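Monday, May 25, 2026 - teleop day, posting as I go, sorry for typos

**1/**
Bedmaking. Natália in the headset driving, me on notes. Target is 500 clean demos before Plernum want the first training run. We're on 116. Not panicking

**2/**
Cloth is horrible to teach btw. A mug stays a mug. A sheet is a new shape every time you let go of it

**3/**
Rule for today - find the corner first, THEN lift. Right hand pinches, left waits low till there's an edge to grab. If the driver goes fishing with both hands at once we bin the take

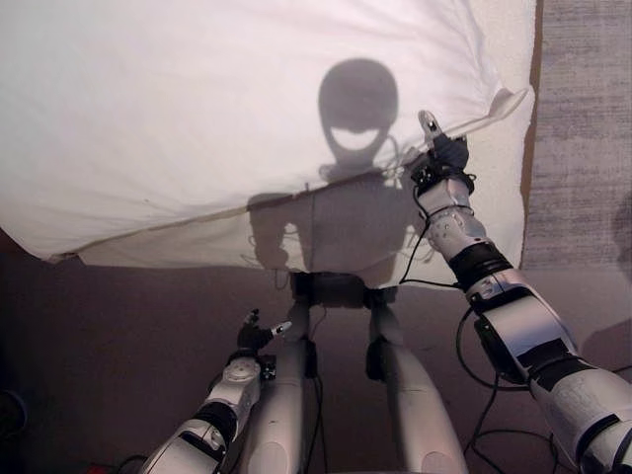
## bit about shadows

**4/**
Robot's own shadow lands on the sheet, head and shoulders and all. Veikko wants it gone, says the policy will learn the shadow instead of the hem. I say leave it in, real bedrooms have lamps. Still arguing

**5/**
Compromise is we vary the lights every block and log it. Tiruwork already has a column for it in the spreadsheet, bless

**6/**
Someone asked why not guide the arms by hand. We tried that in December for drawers and it was lovely. For two arms and a bedsheet you need more people than you have, and they all end up in the head camera

**7/**
Driver tips so far
- slow hands, slower than feels sensible
- close the fingers fully before you pull
- pull with both arms together or the sheet twists
- say "drop" out loud if you lose it, so I can mark the tiem

**8/**
Number 7 on the old sheet said "smooth with flat hand". Ignore that, we've moved smoothing to its own task. Anneli is rewriting the page tonight

**9/**
The bit I want most of is the two-handed hold. Both grippers on the hem, sheet tight between them, mattress edge in view so the policy knows where it's aiming 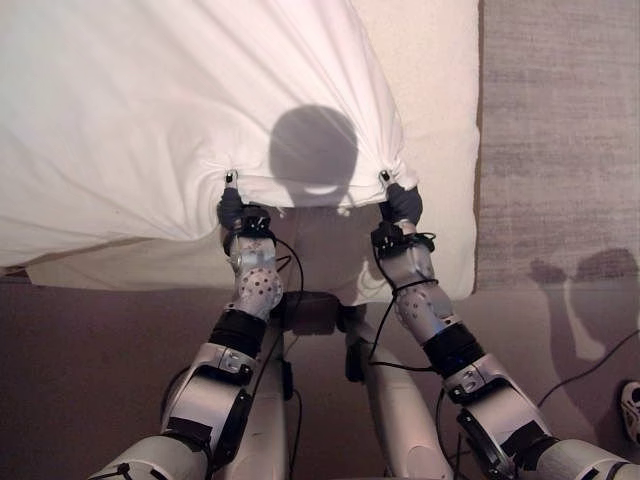
*both hands on the hem, shadow included (sorry Veikko)*

**10/**
Takes are up to 3 minutes each, which is too long. Going to split it - grab, pull, lay. Shorter clips are easier to label and you only redo teh bit that went wrong

**11/**
Lunch, then swapping drivers. I'm in the headset next so expect the quality to drop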